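Notes, small-parts storage session, Etelka Hegyi

Slide 4. Say who the session is for: people who run a shared workroom and keep losing small items between the shelf and the table. Our store at Wuseck holds 1,497 items. More than 200 of them have no fixed bin. Do not read the list aloud.

Slide 5. Open containers against lidded ones. We ran both through December. Lidded bins kept dust out but were left open by the end of most shifts. Magyar labels peeled off the lids and had to be moved to the shelf edge. Pause for questions on labels, then move on.

Slide 6. Table surface and container. Leave these up while talking.
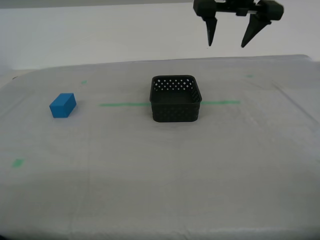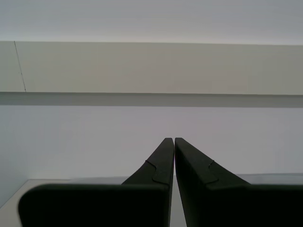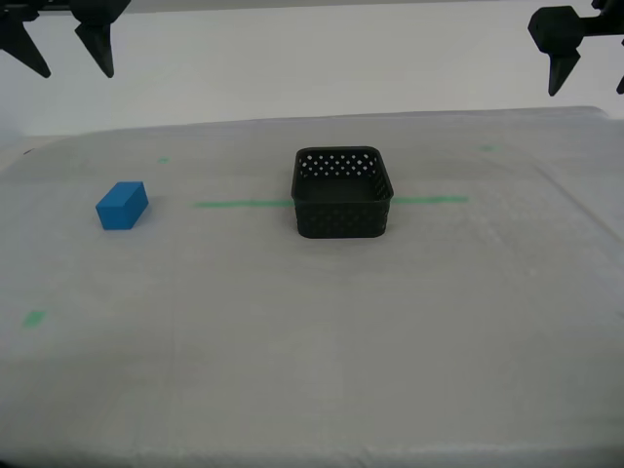
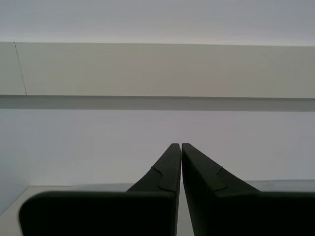 Container choice comes down to wall height, floor and color, in that order. Low walls let a person check the contents from a standing position, and they limit how much gets piled in. A perforated wall sheds crumbs and grit but will pass thin items such as pins — keep those in the Zemoda trays. The black basket has low walls and small diamond-shaped holes, and it is the type I would put on a sorting table. Its weak point is dark contents on a dark floor. A bright blue block on a pale cloth can be found at a glance; a dark washer in a black basket cannot. Line the basket with white paper if the parts are dark.

Cloth. Pale, plain, no pattern. Wrinkles are acceptable for blocks and other flat-sided pieces. For anything that rolls, pull the cloth tight and clip it at the corners. Change it when marks start to be mistaken for parts.

Slide 7. Bin numbering. The Iker scheme runs by shelf, then position. Bin 311 is the worked case: show the old label, the new label, and the line in the stock book. Mention that gaps in the numbering are deliberate and should stay unfilled until the yearly check.

Slide 8. Handout at the door. Take questions on shelf spacing here if there is time — allow 5 minutes. The spacing table is on the back page.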